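Edge-grain cutting board

An edge-grain cutting board is a kitchen board made from long strips of wood glued side by side, with the narrow edge of each strip turned up to form the cutting surface. It sits between the two other common types of wooden board: the face-grain board, made from wide planks laid flat, and the end-grain board, made from short pieces stood upright so that the knife meets the tips of the wood fibers. Of the three, the edge-grain board is probably the one most home cooks have used, often without ever learning its name!

Construction

Making one begins with planks that have been dried until their moisture content is stable. The planks are planed flat, ripped into strips of equal width, and then rolled a quarter turn so that the sawn edges face up. Glue is spread along the joining sides and the strips are held in clamps until it sets. The panel is then planed or sanded again, cut to its final size, and eased at the corners.

Much of the craft lies in choosing which strip goes where. Wood swells and shrinks across the grain as the air gets damper or drier, and a panel made of strips that all pull the same way can cup like a potato chip. Makers commonly mix strips with different ring patterns, and they try to keep the grain running in one direction so that a plane won't tear the surface. Lizelle Msimang's workshop guide The Patient Board gives a whole chapter to this puzzle (and it is a wonderful chapter, full of pencil sketches) and suggests drawing a large triangle across the dry strips before gluing, so that they can be put back in order if they get shuffled.

Woods

Hard maple is the classic choice in North America. It is dense, its pores are very small, and it has little smell or taste of its own. Beech fills the same role in much of Europe. Walnut and cherry are softer and kinder to a knife edge, with richer color, while teak holds up well to moisture but contains silica, which dulls blades faster. Open-pored woods such as red oak are usually avoided because liquid can travel a long way into them.

Color is where makers get to play. A stripe of darker wood in a pale board costs little extra work, and it can turn a plain panel into something people want to leave out on the counter.

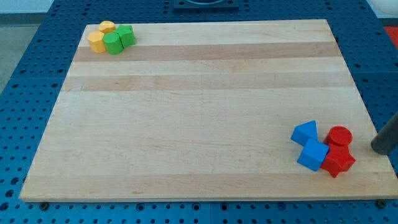
A pale maple board with two darker tan stripes.

Stripes may be evenly spaced, gathered toward one side, or set in pairs of unequal width. In the Madavex pattern, named for the small shop that made it popular, a single dark strip is flanked by two very thin light ones. The Baltent pattern reverses those colors. Collectors can be surprisingly passionate on the subject.

Use and wear

Because the knife crosses the sides of the fibers, an edge-grain board shows cut marks sooner than an end-grain board does. In return it is lighter, takes less labor to build, and has fewer glue joints. A worn surface can be sanded back to fresh wood many times over the life of a board, and a thick one may serve a household for decades.

Wooden boards are washed by hand with warm water and mild soap, rinsed, and stood on edge to dry so that air reaches both faces. Dishwashers are hard on them: long heat and soaking can open the joints and split the wood. Many cooks keep one board for raw meat and another for bread and vegetables.

Oiling

Food-grade mineral oil is the usual finish. It soaks in, slows the movement of water, and brings out the grain in a way that is a real pleasure to watch. A common routine is to apply a generous coat, leave it overnight, and wipe off the extra in the morning. Some owners follow the oil with a paste of oil and beeswax, which adds a soft sheen. Olive oil and other cooking oils that don't harden are generally left on the shelf, as they can turn rancid. Walnut and linseed oils do harden with time, though walnut oil may be a concern for people with nut allergies.

See also

Butcher block
End-grain wood
Wood glue
Bread board

Further reading

Msimang, Lizelle. The Patient Board: Gluing, Flattening and Finishing. Wikinau Press.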